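Fludholm School of Home and Kitchen Studies
Course 318: Foundations of Food Preparation
Handout 3 – The Cutting Station: Boards, Surfaces and Citrus
Revised October 2, 2019

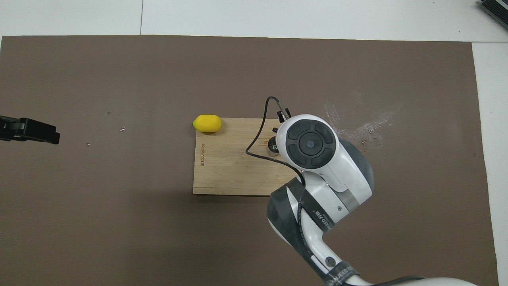

This handout accompanies the third session of the course and is to be read together with the chapter on hand tools in the Brundo course reader. Students are expected to have completed the knife safety form before attending. Those who have not will be asked to observe from the side benches.

1. Purpose of the session

The session deals with the arrangement of a small work area for cutting fruit. The fruit used is the lemon, which is firm, inexpensive and easily rolled off a badly arranged surface. The same arrangement will be used in January, when the course turns to root vegetables.

By the end of the session, the student should be able to cover and set up a station, choose a suitable board, and cut a lemon into wedges, wheels and half-moons of even thickness.

2. Covering the table

The tables in the Torres Room are white and stain readily. Every table used for cutting is covered with brown paper before any food is brought to it. One sheet is normally enough. The paper need not reach every edge of the table; a strip of bare table at the top or side is acceptable and may be used for items that should be kept off the paper, such as the recipe card.

Smooth the sheet from the center outward. A fold under the board will cause it to rock. Paper that has become wet through must be replaced before cutting continues, and used paper is discarded at the end of the period even if it appears clean.

3. The board

Place the board near the center of the paper with its long side facing the student. There should be clear space on all sides, so that cut fruit can be moved off the board without crowding the hand that holds the knife.

Bamboo and pale wooden boards are both used in this course. Students may bring a board of their own, provided that it is flat and free of deep cuts. A maker's name along one edge is a convenient marker: keep the same edge to the left throughout the work, and the same face will remain in use for one type of food. Slight streaks in the grain are natural and do not indicate that a board is dirty. Dark spots that remain after washing should be reported.

Wooden boards are washed by hand in warm water with mild soap, rinsed, wiped and stood on edge to dry. They are never left to soak. Boards belonging to the school are oiled once every 30 days, and the date is entered on the card inside the Fladolico cabinet.

4. The lemon

Choose a lemon that is bright yellow and feels heavy for its size. A little green at the tip does not affect its use. Wash the fruit and dry it fully before it is placed on the board – a wet rind is slippery under the fingers.

For wheels, trim both ends, lay the fruit on its side and slice across it. For half-moons, first cut the lemon in half lengthwise and place each half flat side down. For wedges, cut lengthwise as before, then divide each half into equal parts and remove visible seeds with the point of the knife.

The fingertips of the holding hand are curled under at all times. The knife is laid flat, with the blade facing away from the student, whenever it is not in use.

5. Practical work

Each student cuts one lemon by each method. Slices are set out in a row on the board for inspection before they are moved to the storage container. Thickness should be even from the first slice to the last; speed is not graded at this stage. Peel and trimmings go into the compost pail.

The written portion consists of 11 short questions on the care of boards and is due at the start of the next session. Late work is accepted only with a signed note from the course office.

6. Reading

Brundo course reader, section 3, "Boards and Their Care." The supplementary sheet on storing cut citrus is available in the Torres Room.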